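Print this page | E-mail to a friend

Cloudy marks on dark table tops

Dark matte surfaces show everything. In our kitchen the worst marks came from wiping too often with too much soap. The soap stays in the surface, it dries, and the next wipe only moves it to another place.

I do it now like this. Take one liter of warm water and one small spoon of white vinegar. Wet a cotton cloth, press it out very well, and wipe in straight lines from the window side to the wall. Then wipe again with clean water and dry at once with a second cloth. Do not use vinegar on marble or other limestone, it will eat the polish. If you do not know what your table is made of, try first under the edge.

Old grease needs more patience. Put a warm cloth on it for five minutes before you wipe. 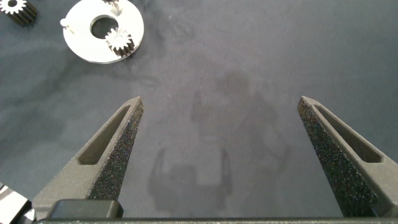

Jonatan Nygård wrote to me in August that he leaves out the vinegar and changes the rinse water twice, and that on his dark table in Falunthorpe the swirls became much weaker after the second rinse. I will try it on the shelf by the stove.

Print this page | E-mail to a friend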